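Yesterday evening I watched the final of Worier again, the singing show my sister follows since July. Bukola Odukoya lost by 12 votes of 3,192, and I am still a little angry.
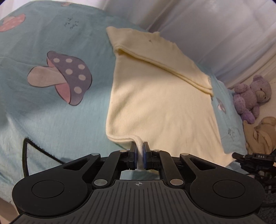
No. 12, page 2

Her song was slow, and the jury from Fetholm talked too long after it - maybe the people at home forgot to vote. Tanko Garba won, and he sings well, I must say it.

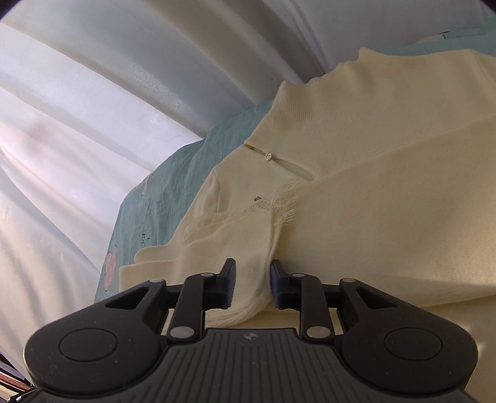
But his second song was the same one as in the semifinal. Will you watch the next season? I think I will, if Bukola comes back.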